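Living > Houses > Interviews

Haris Karagiannis wants to sell you a calmer bedroom. I went in doubting him

The pitch goes like this. You pay Povico, a two-person color consulting firm in Esthorpe, to tell you what to paint your walls. They ask how you sleep, what time you get up and whether you fight about money in the kitchen. Then they hand you a palette, and the palette is supposed to help.

Haris Karagiannis started the firm after years of selling paint over a counter. He is friendly, he talks fast, and he has answers ready for most of what I came to ask. Some of the answers are better than others.

"People spend 28 years staring at a wall they never picked," he told me. "The last owner picked it, or the builder did. I'm asking you to pick it."

Fine. But picking a wall color is free. I asked what I'd get for my money that I wouldn't get from a handful of sample cards and a weekend.

"You'd get somebody who tells you no," he said. "You'd come home with nine grays. I'd throw out eight."

That was the best thing he said all morning, and I wish he had stopped there. He went on to say that green "lowers the temperature of an argument" and that dark blue "tells the body it's night." I asked how he knew. He said clients report it. I asked whether the clients who reported it had also just paid him, moved the furniture and cleaned the room for the first time in a year. He laughed and said yes, usually.
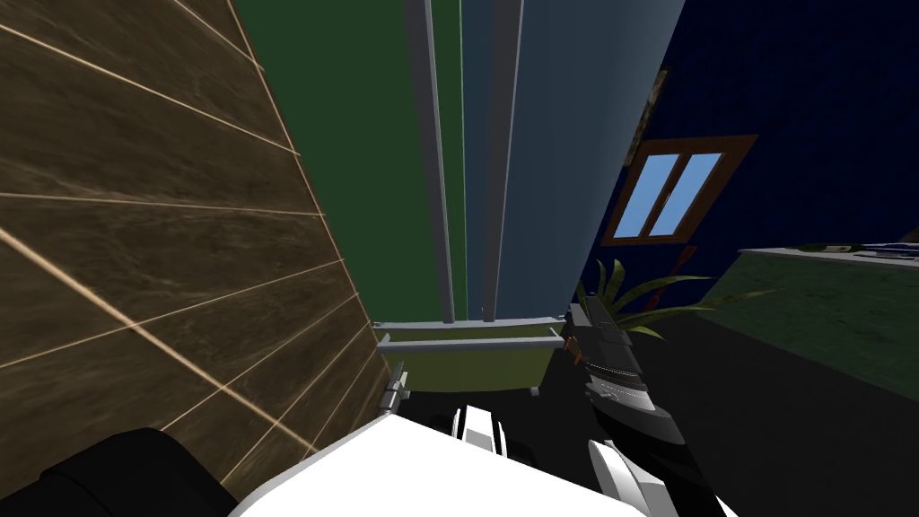
His partner in the business, Elisa Zuccaro, is the more careful of the two. She trained as a bookkeeper and came to color through her own house, a narrow place with a north-facing living room that she painted four times before she could stand it. She doesn't like the word "healing," and she winced when Haris used it.

"I can tell you a north room will eat a pale yellow alive," Zuccaro said. "It goes the color of old teeth. That's light and pigment, and I'll stand behind it all day. Whether it makes you sad is your business."

She told me the firm's brochure used to promise better sleep in 100 days. She had it taken out in May. Karagiannis still thinks it was true for "a lot of people," though he couldn't say how many, and he hadn't kept the notes.

I asked them both about Barbieri, the paint line they recommend more than any other. Do they get paid for that? Karagiannis said there was "a trade discount, like everybody has." Zuccaro said the discount goes to the firm and the client pays the shelf price. He looked at her. She shrugged and said it was on the invoice if you read down far enough.

So read down far enough.

The invoice I was shown, with the client's name covered, came to $2,113 for a whole house, paint not included. It covered two visits, a palette, a set of brushed-out boards and a follow-up call. The painter was extra. I asked Zuccaro whether she would have paid it, back when she was on her third coat of the wrong yellow.

"On the third coat, yes," she said. "On the first, I'd have told you to get lost."

Karagiannis offered to do my apartment for nothing. I turned him down. He then told me, without having been there, that my hallway was beige. It is beige. So is every rental hallway in Esthorpe.

I did call one former client, who lives out on the Vatitz road and asked me to leave her name out. She paid for a full palette two winters ago and used half of it. The dining room came out well, she said, and people mention it. The bedroom, which was meant to be restful, she repainted white. "It felt like sleeping inside a coat," she said. Would she hire them again? She thought about it for a while and said she'd hire Elisa.
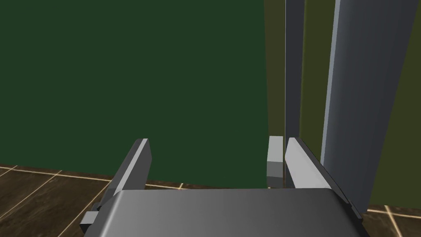

What they agree on

Both of them say to test a color on a big board and move it around the room for a few days. Both say to look at it at 7 in the morning and again with the lamps on. Neither thinks much of the feature wall. "It's a way of being scared on three sides," Karagiannis said.

They also agree that ceilings get ignored, that floors should be chosen before walls, and that a store's lighting is no guide to anything. I can't argue with that, and it costs nothing to follow.

I asked Karagiannis, on the way out, to name one claim he had dropped since starting the business. He took his time. "Red and appetite," he said at last. "I painted my own kitchen red. I ate the same."

The kitchen is still red. He says he'll get to it.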